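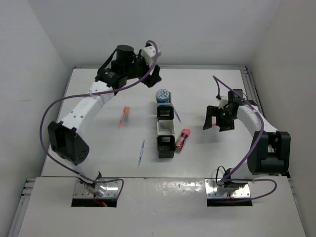
TEVSTEAD NEIGHBORHOOD ASSOCIATION
Minutes of the general meeting, May 2021
Held in the downstairs room at the Katel Street Library

Chair: Ruth Puma
Present: 18 members, plus Mr. Şimşekoğlu from the bakery on Katel Street as a guest
Apologies were received from the Mill Lane households, who had a water shutoff to deal with.

1. Minutes of the last meeting

Accepted with one correction. Under item 4, the bus stop that residents asked to have moved is the one outside the pharmacy, not the one outside the school.

2. Matters arising

Streetlight at the bottom of Orchard Road: fixed. The one next to it has now gone out. The chair will report it using the same form as before.

Dog waste bins: the town has agreed to empty them twice a week through the summer. It will not pay for a third bin. A member asked if the association could buy one itself. The town has said it will not empty a bin it did not install, so the matter was dropped.

Footbridge: no news. The town's engineer has the photographs and the letter. The handrail on the north side still moves when leaned on and there is tape on it. Members with children were asked to use the other side for now.

3. Money

The balance was read out and accepted. The main cost since the last meeting was room rental. Dues stay at 30 dollars per household for the year. Six households have not paid yet and will get a reminder with the next newsletter.

The application to the Coltasar Fund for the creek path was successful. The award is 2,000 dollars, to be spent on surfacing and drainage only. Receipts have to be kept and sent in with a one-page report when the work is finished. Plants and benches are not covered.

4. Creek path

This took up most of the meeting.

The stretch between the footbridge and the back of the ball field floods every spring and was under water again for most of April. Two ways of fixing it were put forward.

The first is to lay crushed stone over fabric for the full length, which is 120 feet. The grant would cover this. The stone would sit slightly higher than the path does now, and water would run off toward the creek.

The second is to dig a drain along the uphill side and leave the surface mostly as it is, with stone only in the two low spots. This costs less in stone but needs a machine for a day, and the rental yard has not given a firm price.

Several members said the water comes off the ball field and that stone alone will wash out in a couple of years. Others felt that a drain would fill with leaves and would need clearing every fall – work that has been hard to find people for in the past. It was asked who owns the strip on the uphill side. The chair believes it belongs to the town but will check before any digging is planned.

One member asked that the path stay wide enough for a double stroller and for wheelchairs. This was agreed by everyone and will be part of either plan.

A vote was taken on crushed stone for the full length, with a short drain at the ball field end only, if the town agrees. Carried, 14 to 3, with one member not voting.

Actions: the chair to write to the town about the strip and the drain. Two stone suppliers to be asked for written prices, including delivery. Work days to be set once the prices are in, most likely in June.

5. Parking on Katel Street

Mr. Şimşekoğlu spoke about deliveries. His flour truck comes before six in the morning and has been stopping in the road when the loading space is taken by parked cars. He has asked the driver to turn off the engine while unloading. He would like the loading space to be marked more clearly, as the paint has worn away.

Two residents who live across from the bakery thanked him for coming. They said that the engine was the main problem and that it has been better lately. The back-up beeper is still loud, but they understood that it can't be turned off.

Agreed to support his request to the town for new paint. Also agreed to ask whether the loading hours sign could be lowered, as it is behind a branch.

6. Summer picnic

The picnic will go ahead outdoors on the ball field, weather permitting. Each household to bring its own food and its own plates this year, with no shared table. Drinks will be in cans and bottles. The association will bring the two canopies and the folding tables from storage. One canopy has a bent leg and someone who can straighten or replace it is wanted.

The children's races will be held if a person can be found to run them. A sack race was requested. There are no sacks.

7. Newsletter

The next issue goes out before the picnic. Items are due to the chair a week ahead of printing. It was suggested that the newsletter go out by email only – this was discussed last year too. A show of hands was split, and the present arrangement continues: paper copies for those who ask for them, email for the rest. Anyone who has changed their email address should let the chair know.

8. Any other business

A gray cat with a white chest has been sleeping in garages on Orchard Road. It has a collar but no tag. Please ask neighbors.

The library has asked groups to stack the chairs in fours and to leave the side door latched. The thermostat is not to be changed.

A member offered tomato seedlings, free, from her porch.

9. Next meeting

To be held in June in the same room, with the stone prices and the town's reply as the main business. The chair will send out the date.

Meeting closed at 8:50 p.m.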